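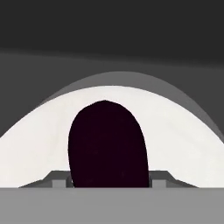
Figure 1. Simulated view over the gripper, with a dark oval object in front of a larger white one.

Course handout: Site visit to the Brandlow demonstration hall
Introduction to Automation, Unit 3
February 2026

Purpose of the visit

Students will attend a demonstration of robot handling at the Brandlow hall, operated by Hirnero. The visit supports the lectures on grasping and on the use of simulation before work with equipment begins. Attendance is required and is recorded through Skillgate.

Before the visit

Read the Unit 3 notes on camera placement and complete the safety module in Skillgate. The module must be marked complete before students can be admitted to the hall. Closed shoes are required. Bags are to be left in the lockers at the entrance.

Program

The visit lasts nearly 3 hours and is divided into 2 parts. In the first part, Hirnero staff will present the simulator on the large screen and run a set of grasping tasks. In the second part, students will work in pairs at the terminals in the Gál Room, where they will replay stored attempts and mark the point at which they judge the gripper should close.

The stored collection used in the course contains 3,900 attempts. Each pair will receive 39 of them.

Notes on the close view

Figure 1 is typical of the material students will work with at the terminals. At this range the white object extends past both sides of the view and its full outline cannot be read. The dark oval covers part of it. Two gray blocky parts, apparently the finger bases, stand on either side of the oval's lower end, with a flat light-gray surface along the bottom.

Shading in the simulator is even and there are no strong cast shadows. In a workshop, shadows often help an operator judge how far one surface lies from another. Students should therefore rely on overlap and outline when they order objects from near to far, and should record any case in which these are not sufficient. A single view does not establish that an object is held. Contact is to be confirmed from the force record supplied with each attempt.

Written work

Each pair will submit one report of no more than two pages. The report should state which attempts were reviewed, where the partners disagreed on the closing point, and how the disagreement was settled. Include at least one attempt in which the view alone was unclear. Reports are submitted through Skillgate by the first class meeting in April.

Students who cannot attend should contact the course office in advance to arrange a replacement session at the terminals.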